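**Stisgate Robotics Club** is a student robotics club at Stisgate Community College, best known for the Lurine Project, a long-running effort to teach a two-fingered robot arm to handle ordinary household things. It grew out of an evening class taught by Nektarios Tsoukalas, a former machine shop instructor, and it is still open to any enrolled student, with no experience asked for. Plenty of members have never held a soldering iron before their first meeting!

## History

The evening class was called Machines That Touch Things, a title that Tsoukalas picked and has defended ever since. Students built small grippers out of hobby motors and spent the last weeks of the term trying to pick up whatever was in the room. When the class ended, a good part of the group kept coming back, and the college agreed to recognize them as a club that September.

The first club arm, Trunora, was slow, loud and very well loved. It could lift a paper cup and set it down again, and members brought their families in to watch it do so. Its shoulder joint wore out during the second year, and the parts went into its successor, Lurine, which gave the project its name.

## The Lurine Project

Lurine works with a pair of tapering black fingers and a small camera placed close to them, so the robot sees its work from nearly the same spot it grips from. Students guide the arm by hand controls through a task, save the run, and later use the saved runs to train the software that drives the arm on its own. A run that goes badly is kept too, with a note on what went wrong.

The tasks come from kitchens and closets. Cups and spoons came first, then folded cloths, and then storage boxes, which turned out to be a wonderful source of trouble. Lids are the heart of it. A lid is wide and thin, it slides when pushed, and it may be lying either side up. Patterned surfaces add to the fun, as the software has to learn that a printed leaf has no edge to grab.
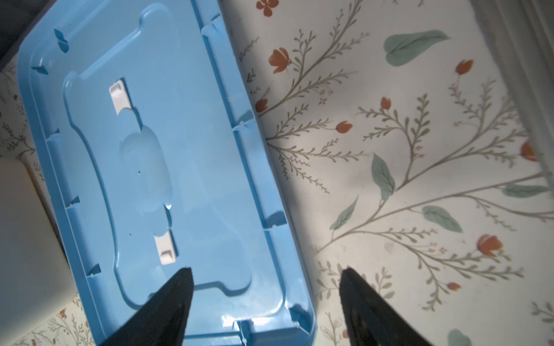 The lid work was led for two years by Ayanda Sibiya, who joined as a nursing student and stayed on as a mentor after she graduated. Her approach was to split each attempt into small moves: come in low, bring one finger to the rim, tilt, close, lift. She also asked for the starting angle to be changed between runs, so that the robot would not simply memorize one position. The club's set of lid runs reached 210 under her lead, and newer members still learn the controls by adding to it.

## Benkirane Cup

Each spring the club enters the Benkirane Cup, a friendly regional contest for student-built arms. Teams get a table of household objects and a list of jobs, and a perfect round is worth 100 points. Human help is allowed, but every touch costs points. Lurine's best score is 32 with lids and boxes included, a result the members greeted with a great deal of shouting. The contest has a fine habit of letting teams trade advice between rounds, and the Stisgate students have brought home several ideas that way, including softer motor settings for the final close of the fingers.

## Membership and meetings

The club meets in the old drafting room on the east side of the campus. New members usually begin by driving the arm, then choose between the hardware bench and the software group, although many drift happily between them. Tsoukalas remains the faculty adviser. As of June 30, 2019, the club was preparing a new task set built on screw-top jars, with work on a stronger wrist joint already under way.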